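The Box from the Back Room

The box had to be packed by four, when the Trireo depot stopped taking parcels, and Satish Sastry had not opened it yet.

It had come to him empty. His aunt kept boxes the way other people kept jam jars, and when she heard he was sending something up to Prultdale she went into the back room and came out with this one, already taped along the top, the old label still on it. He asked her why she taped up an empty box. She said it kept the dust out, and went to put the kettle on.

He had moved into her place in June, when his lease ran out. It was meant to be a month. She had the front of a shop on Nanetti Street that had once been a physio's rooms, and she lived behind it and upstairs from it, and had never got rid of any of the physio's things. They ate at his table. She had put a cloth on it, a green one with berries, and if you leaned on your elbows the padding gave a little under you.

"What are you sending her?" his aunt called out.

"The things on her list."

"That's not a present."

"It isn't meant to be a present," he said.

The list was from his sister. She had taken a job at the quarry camp outside Prultdale, three weeks on and one week off, doing the books and the rosters. The camp shop sold chocolate, phone chargers and fishing lures. She had written out what she needed on the back of a pay envelope and taken a photo of it, and he had it on his phone, propped against the fruit bowl on the bench.

Toothpaste. The tablets for her stomach. Straws, because she'd had a tooth out and couldn't drink anything cold on that side. Something to eat that wasn't chocolate. And at the bottom, underlined, Dad's letters.

He had bought everything but the last on the way home from work the night before. He put it all out on the table to see how much room it would take.

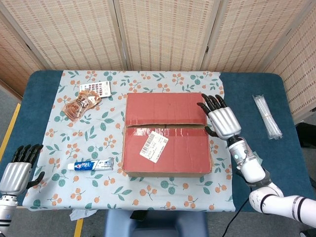

The letters were upstairs in his suitcase. There were 49 of them. His father had written to their mother from the ships, before either of the children was born, and she had kept them in order and tied them up with the cord from a dressing gown. After the funeral his sister said Satish should have them, because she moved around too much. Now she had changed her mind. She hadn't said why. She had only put it on the list, after the food, like something she'd nearly forgotten.

He went up and got them. On the stairs coming back he thought he might keep one. She wouldn't count them. Then he thought that she would, the first night, sitting up in bed in her cabin with the heater going.

"Is that them?" his aunt said. She had come in with two mugs and was standing with her back to the window.

"Yes."

"You're putting those in the post?"

"It's a courier. They track it."

"They tracked my radio," she said. "They tracked it all the way to Sosa and then they stopped tracking it."

Satish put the bundle on the chair beside him and sat down. The tea was too hot to drink. Outside a truck was reversing into the lane behind the bakery, and they both waited for it to finish.

"You could take them to her," his aunt said.

"It's 171 kilometres."

"Is it? Your father went to Valparaíso."

"He was paid to."

She laughed at that and sat down across from him. She was his father's older sister and had the same laugh, with the mouth shut. She looked at the bundle on the chair but didn't ask for it. He wondered if she had ever read any of them. He had read six, in one go, on the floor of the old house, and had stopped because they were mostly about money and what was for tea. In one of them his father had priced a refrigerator in three different ports. There was a whole page on it. At the end he said he'd dreamed about the back steps, and then he signed his name in full, as if she might confuse him with somebody else.

"When did she ask for them?" his aunt said.

"Thursday."

"What happened Thursday?"

"Nothing happened. She sent the list."

"Did you ring her?"

He hadn't. They didn't ring each other much. They had got into the way of sending messages, and the messages had got shorter, and now it was mostly photos of bills and the weather. He turned the mug around by its handle.

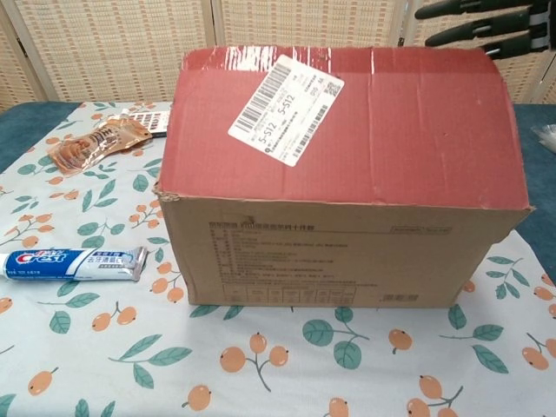 The trouble with his aunt's boxes was that she remembered where each of them had come from. She had opinions about which were lucky. A good one had carried her sewing machine twice, and a bad one had been in the car when the clutch went. He asked her about this one, with its lid gone soft along the folds and 5-512 printed twice over on the old label, and she put her glasses on and bent down to look at it. She said it had been left on the step by mistake, years ago, for the people at the dry cleaner's. She'd taken it round to them herself. They gave her the box back afterwards with a dozen oranges in it.

"So it's a good one," he said.

"It's all right," she said. "It's a bit small."

"It'll fit."

"It'll fit the toothpaste."

She got up and took the knife from the drawer and laid it on the bench near him, and went through to the front to water her plants. He could hear her out there, moving the pots about on the sill. She talked to them a bit, in a low voice, mostly about the cold.

He rang his sister. It rang for long enough that he started planning what he'd say to the machine, and then she picked up and there was a loud engine going somewhere near her.

"What's wrong?" she said.

"Nothing. I'm doing your box."

"Oh. Did you get the straws?"

"I got the straws."

"Not the paper ones?"

"No. Plastic." He waited. The engine went further off. "Did something happen?"

"When?"

"I don't know. You asked for the letters."

She didn't answer for a while. He heard a door, and after that it was quiet at her end, and her voice was closer.

"There's a man here, in the kitchen," she said. "He's about Dad's age. He writes to his wife. He sits there after tea with a pad and does a page, and then he folds it up and puts it in his shirt. There's a phone on the wall right next to him. I asked him what he finds to put in it, because nothing goes on here, you know, it's rocks. He said he tells her what they had for tea."

"There's a lot of that in Dad's," Satish said.

"Is there?"

"There's one that's all refrigerators."

She laughed, with her mouth shut, he could tell. Then she said the dentist had charged her $200 and she still couldn't chew on the left, and he said he'd put in something she'd have to chew, and she said she'd manage it on the right.

"When's your week off?" he said.

"Starts Friday."

"I could drive up. I could bring them."

"In that car?"

"It's been going all right."

"You don't have to do that," she said. "Just send it. It's only some paper."

"I know."

"You'd have to leave at five in the morning."

"I get up at five anyway," he said, and this was nearly true.

After she had gone he stayed at the table until the tea was cool enough, and drank it. It was twenty past three. He could still make the depot if he went now. He took the bundle off the chair and set it next to the fruit bowl, well away from the mugs.

His aunt came back in with the watering can and looked at the knife, and the tape still on the box, and the clock.

"You haven't even opened it," she said.

"I'm taking it up on Friday."

She emptied what was left in the can into the sink. She rinsed her mug and then his.

"You'll want a bigger box, then," she said. "I've got some things for her myself."

She went down the hall and he heard the door of the back room stick, and then give, and then the sound of cardboard being moved from one side to the other.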